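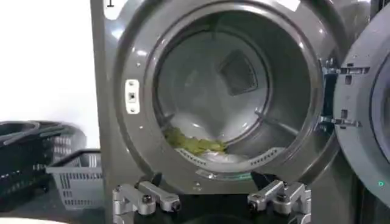
Una de las máquinas de carga frontal, con la puerta abierta y un par de prendas en el fondo del tambor.

Visita a la lavandería de Stelholm
25 de agosto de 2019

La lavandería Stelholm abrió sus puertas al público el domingo por la mañana. Fuimos en tren y llegamos antes de las diez, cuando todavía estaban colocando los carteles en la entrada. El recorrido era gratuito, en grupos pequeños, y el nuestro lo llevó Julián Marín, encargado de turno.

Empezamos por la recepción de ropa. Cada bolsa lleva una etiqueta de tela con el código del cliente y se pesa antes de pasar a clasificación. Según Marín, en una semana normal entran 700 bolsas, la mayoría de residencias y pequeños hoteles. La ropa de particulares va aparte y se lava en otra sala.

En esa sala nos quedamos más tiempo. Las máquinas de carga frontal son de un gris oscuro brillante y el tambor es de acero inoxidable. Con la puerta abierta se ve bien la franja perforada del borde inferior, y Marín pidió que nos fijáramos en ella, porque es donde la gente suele olvidarse de mirar en casa. También insistió en no mezclar blanco y color aunque la carga sea pequeña. Alguien preguntó por la temperatura: para la ropa de diario usan programas de 50 minutos en templado y reservan el agua caliente para sábanas y toallas.

La parte de planchado la explicó Cyril Kettle, que trabajó antes en Woldegiorgis, otra lavandería de la zona. Hizo una demostración con una camisa y tardó menos de lo que se tarda en montar la tabla. El doblado sigue siendo manual en casi todo. Las estanterías de salida están ordenadas por ruta de reparto.

Faltó ver la zona de secado, cerrada por obras hasta noviembre. Tampoco había mucha información sobre el consumo de agua, y a la pregunta nos remitieron a un folleto que ya se había agotado.

La visita dura dos horas. Hay aparcamiento detrás del edificio y un bar enfrente, el Rollow, donde comimos un menú correcto. Para la próxima jornada hay que apuntarse por teléfono.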